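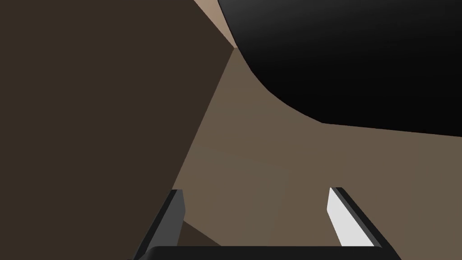 Bernadette Kincaid wrote after the February talk that she had followed the advice on using up leftovers for a week and still threw out a bag of salad, half a cabbage and most of a tub of sour cream. Her point was that leftovers were never her problem. She buys food she already has. I think she is right, and I have moved the shopping section to the front for this version.

Search this site Enter keyword Go

Print this page | E-mail to a friend

Keeping Food in a Small Kitchen
Speaker notes, second version, 2 May 2020
Nencombe Household Evenings

Start with the shopping list. Ask people to picture the last thing they threw out and why they bought it. Wait for answers. In Arnby most of the answers were herbs and bread, and we spent a long time on bread.

The list should be written in the kitchen with the cupboard doors open. If it is written in the car or at work, it is a list of what you usually buy. Mention Ifor Pugh's method: he writes the meals first and leaves two nights blank. The blank nights take care of whatever is left. He says the blank nights were hard to get used to and now he looks forward to them.

Do not get into budgets here. If someone asks, say it is covered in the handout.

Next, where things go. The door of a refrigerator is its warmest part, so milk and eggs do better on a shelf. The door is fine for mustard, jam, pickles and anything else with a lot of salt, sugar or vinegar in it. Raw meat goes on the lowest shelf, on a plate with a rim. People know this one but skip the plate.

Leave gaps. Cold air has to move, and a refrigerator packed to the back wall will have warm spots. Suggest a cheap thermometer on the middle shelf, left overnight before reading it. The dial inside most refrigerators only shows a setting.

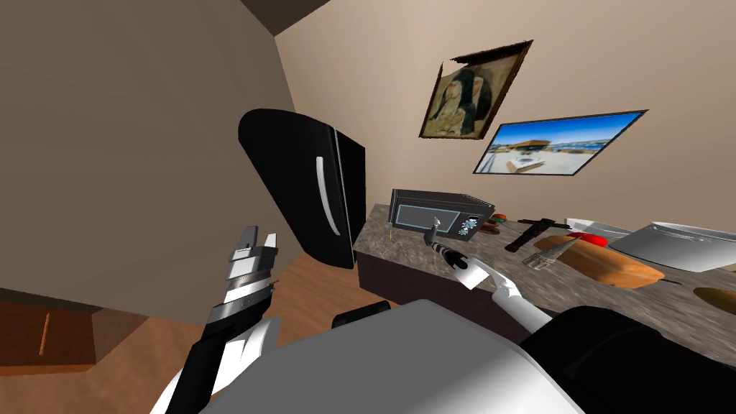
6 min read | 742 words

Counter space. In a small kitchen the counter ends up as storage, and food left there in the open ages fastest. Potatoes want a dark, cool cupboard with some air. Onions want the same but in a different cupboard, or at least a different shelf. Tomatoes can stay out until they are ripe. Bananas should be kept away from the other fruit. Someone will ask about bread. Out on the counter for two days, then sliced and frozen. Do not refrigerate it, it goes stale faster.

Check what stands beside the refrigerator. A cupboard that shares a wall with the oven is a poor place for oil, nuts or flour. I kept walnuts in one for years and thought I disliked walnuts.

Containers. Pass around the Clolard jar and the Hegyi box if there is time. The jar is 800 milliliters and holds a full bag of lentils with room to scoop. The box stacks better but the lid is hard to open with wet hands. Either will do, and so will a washed peanut butter jar. People want to buy a matching set before they start – steer them off this. Buy containers after a month, when you know what you store.

Labels. Masking tape and a marker. Write what it is and the day it was made. "Soup" is not enough in a freezer. Rochelle Schumacher writes who will eat it as well, which cuts down on arguments in her house. Tobias Schumacher disputes this.

Dates on packages. Allow more time than last session. "Best by" is mostly about quality, and many foods are good past it. "Use by" on fresh meat and fish should be taken seriously. Do not tell anyone to trust their nose on everything. Some of what makes people sick has no smell. Cooked rice is the one to stress: cool it quickly, refrigerate it, and eat it soon.

The freezer. Freeze flat in bags, then stand the bags up like files. Portions for one or two people thaw faster and get used. Stock, grated cheese, cooked beans and chopped onions all freeze well. Lettuce, cucumber and boiled eggs do not. Keep a list on the outside of the door and cross things off.

Questions usually take 16 minutes. If it runs short, use Everett Escobedo's question about vacuum sealers. My answer is that they are useful if you buy meat in bulk and a nuisance otherwise. He bought one anyway and says he uses it for coffee.

Handout: the shelf chart is on the front, freezer times on the back. The chart still has an old line about storing potatoes with onions – cross it out by hand before giving it to anyone.

This site uses cookies to remember your settings. By continuing to browse you agree to their use. Accept | More information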